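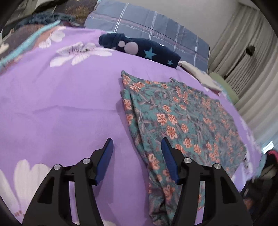

Figure 2. Hand-held gripper at the start of a garment-folding trial, fingers open over a printed bed sheet.

4.2 Evaluation of the Parance kit

The Parance hand-held kit is sold by Vetwood as a complete package: a two-finger gripper, a camera mount and the export software. We tested one unit on household textiles, following the task list of the Gidodden protocol. Operators recorded 661 demonstrations, of which 372 were folding tasks on beds. The slanted contact pads (Fig. 2) have ribbed inner faces and narrow to a point, and operators used the tips to separate layers at a folded edge.

Tracking was lost more often over plain sheets than over printed ones. We attribute this to the number of visual features available to the Melnychuk tracker, which the kit uses with default settings. Recalibration was needed after each change of pads and is not covered in the manual. Export of the full set produced 2909 segments, including short fragments that we removed by hand before training. The results in Section 5 use the cleaned set only.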